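Dish Tips I Stopped Believing

Every few months somebody sends me a list of kitchen tricks, and every few months I try them on my own dishes, which are plain, white and badly treated. Most of the tricks don't survive the week.

Baking soda for gray marks

The marks you get on white bowls are usually metal rubbed off from your spoons. Baking soda paste will shift the faint ones if you have a strong arm and a free evening. For the rest, use a powdered cleanser with oxalic acid, rinse well and stop there. Etenesh Tilahun wrote in to say toothpaste works just as well. I tried it on two bowls. It smelled nice.

Vinegar for everything

Vinegar takes off hard water film. It does very little to grease, whatever the label on the $46 bottle of Rivum kitchen vinegar wants you to think. Use dish soap on grease. Don't mix the two in one bottle either - the vinegar spoils the soap.

The tap test

You're supposed to flick the rim with a fingernail and listen. A clear ring means the bowl is sound, a dull one means a crack. I'll half accept this. Thick stoneware sounds dull when it's perfectly fine, so compare it with another from the same set, and tilt it toward a window to look for lines in the glaze.

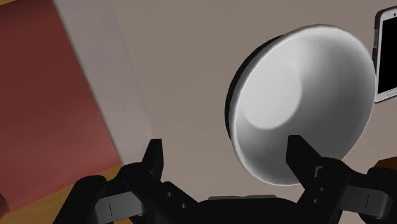
Paper towels between stacked plates

Worth doing for anything with an unglazed foot, since that rough ring is what scratches the plate underneath. The felt circles Hido sells do the same job. I use old coffee filters.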